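Janance asks snack makers to show their work on "better than potato" claims

ILLEY – Consumer testing group Janance today called on makers of cassava chips to back up the health and value promises that have followed the snack onto grocery shelves, and to print basic facts in type a shopper can read.

The group looked at 51 bags of root vegetable chips bought in Illey and Wojcik stores in August. On more than 3,000 calories' worth of packaging talk, as one tester put it, there was very little to check.

"Cassava is a starchy root. Slice it, fry it, salt it, and you have a chip," said Otis Schumacher, who leads food testing at Janance. "It may be a very good chip. I would like to see the numbers before I pay extra for it." 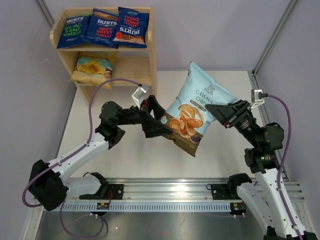
A bag of cassava chips. The product name is printed in dark letters over a picture of the chips, with a strip of much smaller text below the name.

Janance says large, handsome bags deserve particular doubt. Shoppers tend to judge a snack by the size of its bag – and air costs the maker nothing. The group wants net weight and price per ounce given on shelf tags in type no smaller than the price itself.

It is also asking stores to stop shelving cassava chips under "healthy choices" signs until someone explains what the signs mean. Three chains were asked. One, Cunurum, replied, saying it was "always listening to customers." Janance does not consider this an answer.

Full results will be posted by the group once weighing is finished.

Media contact: Otis Schumacher, Janance, Illey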